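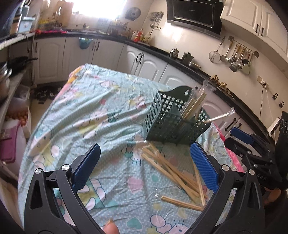
Page last changed: March, 9:40 a.m.

Kitchen tips from Trovolell: living with the new sorting line

We pack utensil sets at Trovolell, and last spring the Breketeo line took over the counting and bagging. I love it! My wrists love it more. But the jobs around the line have changed, and these are the habits that stuck with us.

Loose chopsticks go on a cloth. Bare tabletops let them roll, and a soft cloth with a few wrinkles holds them while you pick through. Wrapped bundles stand upright in a mesh holder so you can grab one without digging.

Check the plastic before you check the wood. Scraps of clear wrapping hide in a crossed pile, and the Kolář feeder stops dead when it gets one (ask me how I know). Lift the pile in small handfuls and shake each one out.

Feed 14 pairs at a time. The screen will let you enter more, but the tray jams on the slanted ones and you'll spend your break clearing it.

Swap stations every 3 hours. Before the line we all did the same motion all day, and now there's sorting, feeding, checking and the Bideo screen, so please take your turn at each. People who swore they'd never touch the screen are teaching the new hires on it, and I think that's wonderful.

Batches run to 598 pairs. If the count comes up short, look under the cloth first, then in the reject bin.

Keep a wooden spoon handle nearby for nudging stuck pieces, with the line switched off. Questions go to extension 116, mornings are best.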